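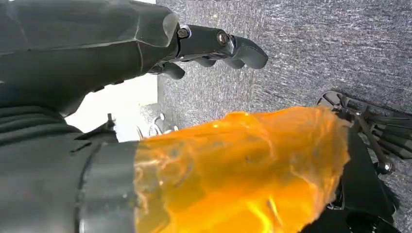
I went to the open afternoon at Commont on a Friday, mostly to learn how they sort small parts. We have 2,079 little things in drawers at home, my late uncle's collection of buttons and screws, and I want to put them in order before the summer. The first thing I noticed was how quiet the rooms were. The grey carpet, with its fine mix of light and dark fibres, is the kind I would never choose for such work, for a dropped screw must be very hard to find on it. My neighbour on the bus had recommended the visit, and I am glad that I listened.

The tour began with a short talk about boxes. Commont buys its dividers from Lamptey, flat, in bundles of 18, and they are put together by hand.
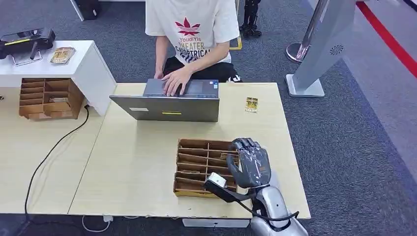

My own question was about the size of the compartments. At home I use old egg boxes, and the long screws do not fit in them. On the light wood-grain table, near a laptop where a person in a white T-shirt was typing, stood a brown cardboard tray with two columns of slots made by thin dividers. I liked this very much. It is simple, and I think I can make one myself with a knife and a ruler. There was a second tray under the top of the white cabinet, and a snack package in yellow and brown on the table, which made me hungry.

After this we had tea in the corridor and could ask more. I wanted to know if cardboard becomes soft with the years.

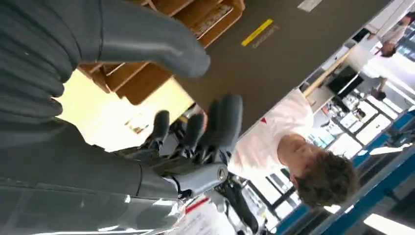

Dreniria wrote to me afterwards that cardboard is good for two winters in a dry room, but in a cellar one should take tin, and that the labels must be written before the trays are filled. I have bought the labels already.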